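Chapter 2. Who Speaks for the Players?

Posted June 10, 2018 - 28 shares - 4 comments

Online games as small societies. Rules, money, grudges. Sooner or later somebody wants a vote. This chapter looks at how player councils start in large multiplayer games, what powers they get, and why so many go quiet after a year.

Our main case is Jevska, a trading and piracy game set on a frozen sea. Two home ports, Ulach and Prusuditz. Ulach players were mostly traders. Prusuditz players mostly robbed them. In March the studio raised harbor fees from 220 coins to 900 with no warning - and the forums caught fire. Traders stopped sailing. With no cargo to steal, the pirates stopped logging in too.

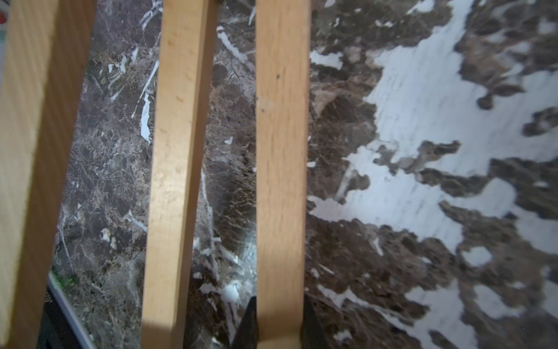 What did the studio do first?

It opened a seperate forum for elected captains, one seat per port, and promised to show them fee changes before launch.

Keep the limits in mind. The captains could see plans early. Could not block them. Could not talk about them in public either, so voters had no way to judge if their captain was any good. Political writers call this consultation without accountability. Learn the term, it comes back in Chapter 5.

Compare the Bowen model, from an older space game. No elections at all. Seats drawn by lot from active accounts, short terms, minutes posted in full. Turnout problem gone. Experience problem much worse - new members spent half of thier term learning the job.

Key terms for this chapter: council, mandate, sortition, bloc voting.

This site uses cookies. By reading on you accept our cookie policy. [Accept] [Settings]

Comments (4)

frostkeel: the fee thing was worse than this makes it sound. lost my whole crew over it

Marrow_9: is sortition on the test

tallowship: Ulach traders had it coming

dunlin: Chapter 5 link is dead for me, anyone else?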